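From: Kvido Gajdoš
To: lab-equipment list
Subject: Re: [lab-equipment] Second gripper set, and what goes in the September request

Hello all,

thank you Marwa for the questions. I answer below each part.

Marwa Radwan wrote:
> Before I sign the request I would like to understand two things.
> First, why do we need new fingers when the present ones still close?
> Second, is the whiteboard task really a good base for the budget? It
> looks to me like a very small task for this money.

About the fingers. They close, yes, but the rims are worn and one has fine cracks on the surface. The offer from Zosbridge is 3,224 for 2 complete grippers with 4 spare fingers. Plekell is cheaper for the gripper alone, but they sell the fingers only in pairs and the delivery is 11 weeks. I prefer Zosbridge, even if Danica does not like their invoices.

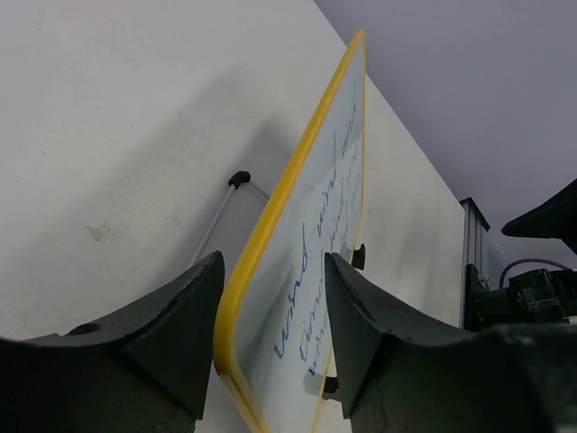 I asked both companies if we can print the fingers ourselves. Plekell did not answer. Zosbridge sends the drawing after the order, so in the next year this cost can go down. Please do not put that saving in the table yet — we have it only by telephone.

About the task. It is small, I agree. The objects cost almost nothing: a board with a yellow frame, a marker, an eraser. This is the reason I like it for planning. If something must be replaced, we buy it in the shop on the corner and we do not wait for a purchase order. 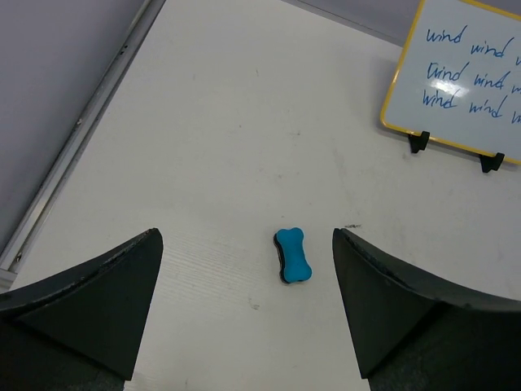 Eraser between the open fingers, board at the right.

> Could the money for the table wait until next year?

In my opinion yes. The white top has smudges and small marks, but it is flat and we can clean it. I would move the table to the second list, together with the lamp. Overhead light makes a glare spot on the board, and Jozefína wants to try a diffuser from Oravec before we spend on anything bigger. 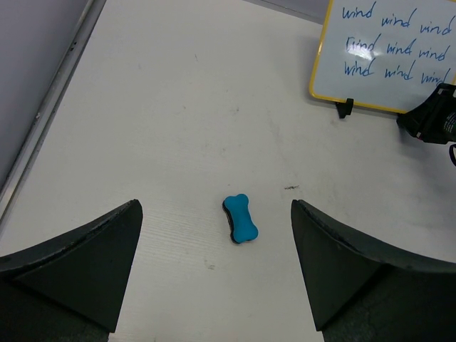 One more point which was missing in my first message: consumables. Please let us have a separate line for markers, erasers and boards, even if the sum looks funny next to the grippers. Last year I paid such things from my pocket and the accounting did not accept my receipts.

Peter, can you check if the Zosbridge offer includes the mounting plate? In the PDF it is written "adapter on request" and I do not know if this means free or not.

If there are no objections I send the table to Marwa before noon tomorrow.

Best regards,
Kvido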